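4.2 Percepción desde la muñeca y disparo del agarre

El planificador trabaja a dos frecuencias. La máscara del objeto se recalcula solo cuando cambia la pose de la muñeca más de un umbral fijo; el lazo de control, en cambio, consume la última máscara disponible y no espera. En Barex esto se resolvía con una cola bloqueante - mala idea, el brazo se quedaba parado a media aproximación.

Entrenamos el segmentador con 2465 imágenes de muñeca, 52 episodios apartados para validación. Plásticos transparentes y metal pulido, los dos casos peores. En el envase transparente la máscara tiende a seguir el contenido y perder los hombros de la botella; en el metal, los reflejos parten el contorno en dos. Sin profundidad fiable en ninguno de los dos. Usamos entonces el contorno RGB y la altura conocida de la mesa, nada mas.

El cierre de los dedos se dispara por distancia en imagen entre las puntas y el borde de la máscara (umbral: 40 píxeles). Cuando las puntas tapan la base del objeto, como en la Figura 3, el borde inferior se extrapola a partir de los laterales. La extrapolacion falla si hay otro objeto pegado al costado - queda pendiente, ver sección 6.

Figura 3. Vista de muñeca con los dedos juntos delante de un dosificador con líquido azul pálido; a la izquierda, plato de acero con crema del mismo color.
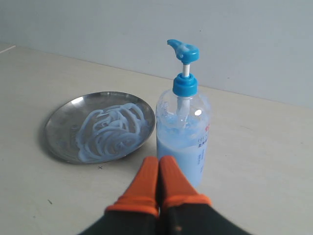

Marijke Vandenberghe: el umbral fijo en píxeles me preocupa, depende de la distancia a la cámara y debería ir escalado con la altura de la muñeca. ¿Lo habéis probado así en Fajardo?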